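Call for Participants: Working Group on Good Practice for Kitchen Robots

Garia is looking for people to help write a set of practice rules for robot arms that handle household items. Work is done in simulation, and the group meets online in the evening. You do not need to be an engineer. Cooks, home care aides and safety inspectors are all welcome.

Participants review recorded runs and mark where a draft rule was kept, broken or unclear. The draft covers grip, clearance and objects left near a work area – 40 rules so far.

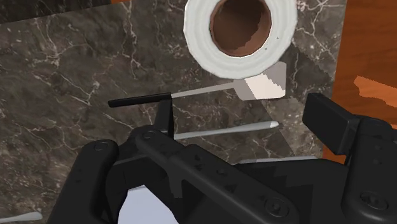
Simulated countertop tasks, with a spatula among the items in both.

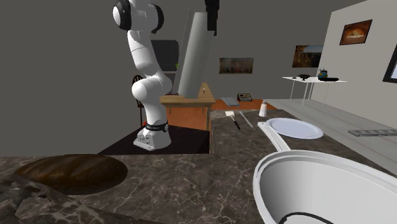

Do I need my own software?
Reviewers work in a web browser, and Garia provides the login.

There are 100 places. Each reviewer is assigned a share of the 1,083 runs in the Fendside set and may comment on any rule in the draft. Reviewers who finish their share will be named in the published rules, unless they ask not to be.

To apply, send a short note on your background to Parveen Mridha, Garia, Whiteley office. Applications close at the end of December.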